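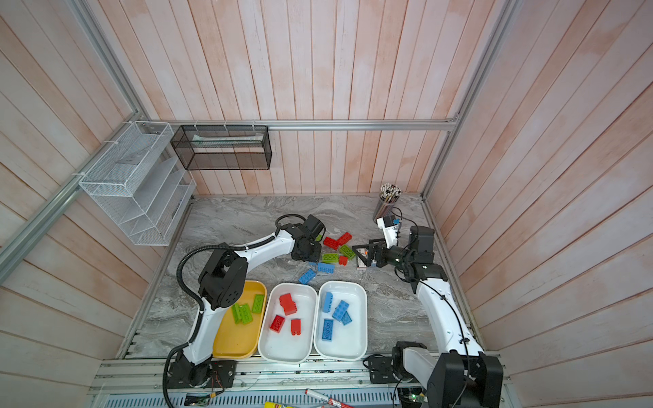

Toy bricks partly sorted by color into rectangular trays on a marble-pattern tabletop, with loose bricks still to be placed.

Bekby Introduces Jollero Tray Set for Sorting Toy Bricks by Color

For release 10/06/2020

Bekby, a maker of storage goods for playrooms, classrooms and family homes, has added a tray-based sorting set to its Jollero range. The set is intended for households and schools that keep studded plastic bricks in a single mixed box and need a repeatable way to separate them by color before building or before putting them away.

The Jollero tray set consists of 12 open rectangular trays, a sheet of color labels and a printed sorting guide. The trays have a flat base and low walls, so that a brick can be put in or taken out without tipping the tray. They are supplied in yellow and white. The set goes on sale in January through the Bekby catalog and through Trondetti stores.

Background

Most brick storage sold for home use falls into one of two types: a deep bin, which holds a large quantity but has to be emptied to find one part, and a drawer cabinet, which keeps parts separate but takes a long time to fill. Bekby developed the tray set for the step between the two. Bricks are spread on a table, sorted into trays by color, and then either used from the trays or poured from each tray into longer-term storage.

The design was tested in 36 households and 2 after-school clubs. Each test site was given the trays, a mixed load of 238 bricks and a log sheet. Users were asked to sort the full load in one session, return it to the box, and repeat the exercise one week later with the trays in a different arrangement. The log sheets recorded where the trays were placed, how many were in use at one time and which bricks were left until last.

Findings from testing

Tray position had a greater effect on sorting than tray size. Users who placed the trays side by side along the front edge of the table, with the loose bricks behind them, made fewer errors than users who set the trays in a ring around the pile. In the ring layout, bricks were more often dropped into the wrong tray at the far side of the table. The printed guide therefore shows the row layout as the standard arrangement.

Three trays proved to be the practical limit for one person working at a small table. With four or more, younger users tended to move trays during the session and lose track of which color belonged where. The guide recommends beginning with the three most common colors. The remaining colors stay in the pile until the first three are cleared, after which the trays are swapped for empty ones and the process is repeated.

Tray color was also examined. Early samples were made in red, green and blue to match the bricks. Test users found that a brick of the same color as its tray was harder to see, and small parts were missed when the tray was emptied. The final trays are made in light colors only. Bekby kept yellow as a second color because several sites asked for one tray that could be told apart at a glance and used as a starting point for the row.

Joined bricks were the most frequent cause of questions. The guide gives a simple rule: a stack in which all bricks are the same color may go into the tray as it is, and a stack of mixed colors is taken apart first. Bricks may be placed in any position – upright, on their sides or with studs facing up – as the low walls allow them to be seen from above either way. No attempt should be made to line them up. Sites that tried to arrange bricks neatly inside the trays took longer and gained nothing when the trays were later emptied.

Work surface

Any flat, hard tabletop is suitable. A smooth surface allows bricks to be slid toward the trays, and it is easier to wipe down afterward than cloth or carpet. A strongly patterned surface can hide small parts. A plain or lightly veined pattern in gray or white gave good contrast with red, green and blue bricks in the tests. Transparent bricks were difficult to find on every surface and are best picked out first.

Other items should be cleared from the area between the pile and the trays. Pencil holders, small boxes and similar desk items may stay on the table, provided they do not stand in the path of the sorting hand. Lighting from above or from the front is preferred. Light from one side throws the shadow of the tray wall across the base and makes dark bricks harder to tell apart.

Use in schools

The school version of the set is identical in content but is packed without individual inner boxes to reduce waste. Bekby supplies a second guide with it, covering group work. Each group is given one mixed load and three trays, and a color is assigned to each tray before the bricks are poured out. Groups that chose their colors after pouring spent a noticeable part of the session deciding.

The labels are removable and carry both a color patch and the name of the color in English. Labels with Vietnamese color names are available on a separate sheet, prepared with the language-materials publisher Từ. The sheets have the same dimensions and can be combined on one tray, with one label on the front wall and the other on the back.

Care and storage

Trays may be washed by hand in warm water with mild soap and should be dried before stacking. They are not intended for use in a dishwasher or for contact with food. Empty trays nest inside one another. Filled trays should not be stacked, as the upper tray will rest on any brick that stands higher than the wall of the tray below. For storage of sorted bricks, Bekby recommends the lidded Jollero boxes, which have a mouth wide enough for the contents of one tray to be poured in without spilling.

Customers who own earlier Jollero boxes can use them with the new trays. The earlier drawer inserts are narrower and are not compatible.

Availability

The Jollero tray set will be sold as a complete set and as a refill pack of trays without labels. Retail prices will be published with the January catalog. Trondetti will carry the complete set in all of its stores and the refill pack by order only. Schools may order directly from Bekby.

About Bekby

Bekby designs and supplies storage products for toys, craft materials and classroom supplies. Its Jollero range covers boxes, drawer inserts, labels and trays.

Press contact

Bekby Press Office. Product samples, label sheets and a copy of the sorting guide are available to editors on request.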